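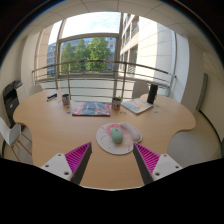

Estela Pereyra told me, before I'd even got my coat off, that she can't stand a clear desk. She finds them unfriendly. She'd rather sit down to a bit of company, she said, and by company she meant a mug, a plant and something to write in.

I'd come to Sultside to talk to her about desks, because half the people who write to me want to know how to keep theirs tidy and the other half want permission to stop trying. Estela has spent years going into small offices and helping people sort out the space in front of them. She calls the business Banusska, after a childhood nickname (I asked, she wouldn't explain it), and she's still getting 10 or so enquiries a week, mostly from people who have tidied everything into a drawer and now can't shut the drawer.

"The drawer is where it all goes wrong," she said. "I open it and there's the whole desk again, only upside down."

Her method, if you can call it that, starts with the hand you use for the mouse. She has you sit down and work for nine minutes exactly as you normally would, and she watches where that hand goes. Whatever it reaches for gets to stay. Then she looks at the far edge, the bit you can't touch without leaning, and that's where the stapler should live, and the tape, and anything else you use once in a blue moon. People nearly always have it the wrong way round. I certainly do – my stapler is practically under my elbow and my pens are behind the screen.

I asked whether she was fussy about colour.

"I'm terribly fussy! I pretend I'm not with clients, but give me a black mouse on a black mat on a black desk and I'll be miserable by lunch."

We got on to mats then, and I confess I'd never given mine a thought. Estela likes a round one, as it tells you where the mouse belongs without taking up a great square of table, and she likes a bit of padding for the wrist as long as it isn't so high that your hand tips forward. She had a client called Enda who'd been propping his wrist on a rolled-up tea towel since November and thought this was perfectly normal. He was very attached to that tea towel. It took her two visits to get it off him.

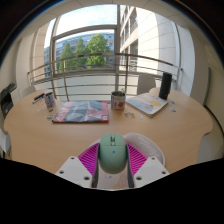

Price comes up a lot in my letters, so I put it to her that all this matching costs money. She pulled a face. The desk organiser everybody asks her about, a big thing with trays from a shop called Riquelme, was 499 last time she looked and came down to 316 in the sale, and she wouldn't have one in the house at either price. Her advice is to pick one thing you touch all day and let that be the nice one. A sage-green mouse over a pinkish mat is plenty of colour for a pale wooden table, and after that you can stand a tin can next to it and feel you've made an effort. She's very keen on tins. Pens, scissors, a little bit of greenery, she doesn't mind what goes in as long as you wash it out properly first and run a finger round the rim for sharp bits.

"My mother kept her buttons in one and her stamps in another," she said, "and she could find a second-class stamp in the dark. I can't find mine with the lights on."

What about paper? I was hoping she'd let me off, but no. One notebook open, one thing waiting to be read, and the rest stood up on its side somewhere like a book. Flat piles are her great enemy. A flat pile grows, she says, and you only ever see the top of it, and then one day you find a gas bill from the last flat.

I asked what she does when somebody flatly refuses to part with anything.

"I have a cup of tea with them and I move the stapler. Just the stapler. Then I go home, and they usually ring me by Thursday."

I moved mine that same evening, and the pens came round to the front.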